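Araceli Ventura starts talking about handover before I have my coat off. She has run the evening shift at Mulier for years, and for most of that time, she says, handover meant standing in a hallway reading notes off a clipboard.

"Now the Sokari system sorts the pickup orders and drafts the list while we're still working," she says. "I walk in and I know what's waiting. I love that - I really do!"

The building sends out up to 300 small parcels a day, and the routine picking went over to the machines in August. Two people moved from picking to what Ventura calls teaching, showing the system how a person does a job by doing it again and again.
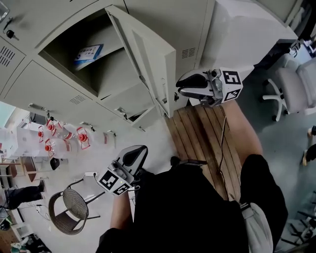 "You find out how much your hands know," she says. "I've opened doors all my life and never thought about my wrist. Then you have to do it slowly, the same way, and you think, oh, so that's how I do it."

Her colleague Valter Tavares was the skeptic on the team. He worried about his hours, and he said so loudly at every meeting. His hours have stayed the same, but his back has stopped hurting, and he has started training the new hires (he's good at it, too, patient and very funny).

What does she miss? Ventura thinks for a while. "The talking. When two of you were picking, you talked the whole time. So now we eat together at seven, all of us, and the machines can wait."

She would like the next round of training to include the night crew, and she has already asked twice.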